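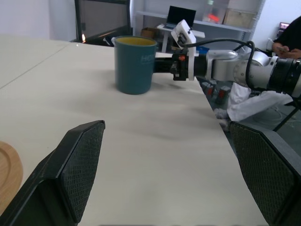
*White tabletop with the join showing. November.*

Saturday night, feet up, fan on, and I've got that gritty feeling you get from a whole day of handling old books and not washing your hands nearly often enough. I did the Wilidley book fair! I've been saying I'd go for years and every year something comes up (a wedding, the shingles, the year the road went under) and this time nothing did, so I filled the thermos and went.

It's 194 kilometres each way, and I know that because I reset the trip meter in the driveway like my dad used to. Left before five. The first hour out of Plistau is dull even when you can see it, and in the dark it's just roos and reflectors, so I drove like a nervous aunt until the sky went pink past the silos. Then it was gorgeous. They've started stripping the barley out that way and there was dust hanging over everything with the sun coming through it, and the magpies all sitting on the fence like they were waiting for a bus. I stopped at Salem for a wee and a vanilla slice. Salem still has the good bakery. The slice was the proper sort, with the passionfruit icing and custard you could lay bricks with, and I ate it leaning on the car and got icing on my good shirt before the day had even begun.

The fair's in the showground pavilion, the long tin one, and the doors open at eight, but there was a queue right back past the cattle yards when I pulled in. Serious people. Trolleys, crates with wheels, one bloke with a head torch. I had two canvas bags and a banana. I felt very underprepared and also a bit pleased with myself for not being that far gone yet.

What I wanted: old garden books, anything about dry country vegetables, the regional cookbooks with the plastic comb spines, and if the universe was feeling kind, the second volume of the river history I've had the first half of since I lived in the flat. What I told myself I did not want: novels. I've got novels in the linen press. I've got novels in the laundry, above the machine, going wavy.

When the doors opened everyone was so polite for the first few metres and then it was on. Elbows! A woman in a beautiful linen dress hip-and-shouldered me off the military history, which I wasn't even looking at, I was only trying to get through it. Gardening was right down the back beside the tea urn, and by the time I got there somebody had already swept a whole row into a laundry basket and thrown a towel over it. I was filthy about that. I thought it was bad manners and I still do. But they'd left the tatty ones and the tatty ones are what I like anyway, so I got down on the floor with the boxes under the trestle and had a lovely time.

Best find of the day is a little vegetable growing guide with no cover and no title page, so I can't tell you who wrote it or when, but whoever owned it has pencilled all through the margins. "Useless here." "Tried, frost." "YES" next to the broad beans, underlined so hard it's gone through to the next page. There's a pressed bit of something between the pumpkins and the radishes, might be a fern. It cost me less than the slice did. I read the onion chapter standing up, in everyone's way, and I've already decided I'm planting mine later next year on the strength of the word "patience" written beside the sowing dates.

Then cookbooks. I found 2 that I didn't have already, one from a school and one from a tennis club, and the tennis club one has an entire section called Supper Plates. Asparagus rolls, curried egg, a thing with gherkins and cream cheese and devon that I'm afraid I'm going to have to make. I love how bossy these are. "Bake until done." Done how? In what sort of oven? You were just expected to know. Mum's were the same, half her recipes are a list of ingredients with the word "mix" after it, and I've been trying to get her ginger fluff right for most of my adult life on that one word.

No river history. I asked at the desk and they said there had been a set last year, both volumes, and it went in the first ten minutes. Last year! When I was home with the shingles! I had to go and have a cup of tea.

The tea was good, actual leaves, and there were scones, so I sat outside on the hay bales in the bit of shade and ate one with too much jam and listened to two old blokes arguing about whether a dust jacket is part of a book. One said of course it is. The other one reckoned it's packaging, like the box your shoes come in, and he throws his out as soon as he gets home. The first fellow looked as if he'd been slapped. I'm with him, though I did go through a stage of taking them off because I liked the plain cloth on the shelf, and then I lost half of them in the move to Mivgate Street, so I can't be too high and mighty.

I went back in for one last lap, which was the mistake. I bought a novel. It's 593 pages and it's about a family of salt merchants, and I'd never heard of it or the person who wrote it, but I read the first paragraph and then I'd read the first chapter and my tea had worn off and my back hurt, and at that point it seemed rude to put it down. So it's here beside me now. It smells of somebody's shed. I'm going to allow myself a chapter a night and we'll see how long that lasts - I'd give it till Monday.

Drove home with the windows down until the dust got too much. It hit the high thirties by mid afternoon and the aircon's been making that ticking noise again, so I had it on low and felt my legs sticking to the seat the whole way. Must ring about that. Must also ring about the gutters. I had the cricket on the radio but it kept dropping out in the dips, so I've no idea who was batting by the end or why everyone was cheering.

When I got in I wiped the covers down with a barely damp cloth and stood everything up with the pages fanned a bit to air. You're supposed to leave them a couple of days before they go in with the others, on account of silverfish. I've never once managed to leave them the full couple of days, and the garden one is already on the arm of the chair. I did check it over first. One very small dead moth, flat as a stamp, in the cauliflower section.

The linen press needs sorting, that's the truth of it. I opened it just now to see if there was room and a paperback fell on my foot. I think I'll do a box for the op shop tomorrow, early, before it gets hot, and I'm going to be strict. Anything I've started twice and not finished goes. Anything I've got 2 copies of, one goes (the nicer one stays, obviously, unless the scruffy one's got my notes in it). The big atlas I'm not discussing.

Tea was toast and a tomato, the first decent one off the back fence, still a bit green at the shoulders. Couldn't face cooking. Bit of lightning off to the south now, but no rain in it that I can smell. I've left the bathroom window open just in case there's a change. Right - chapter two, and then bed.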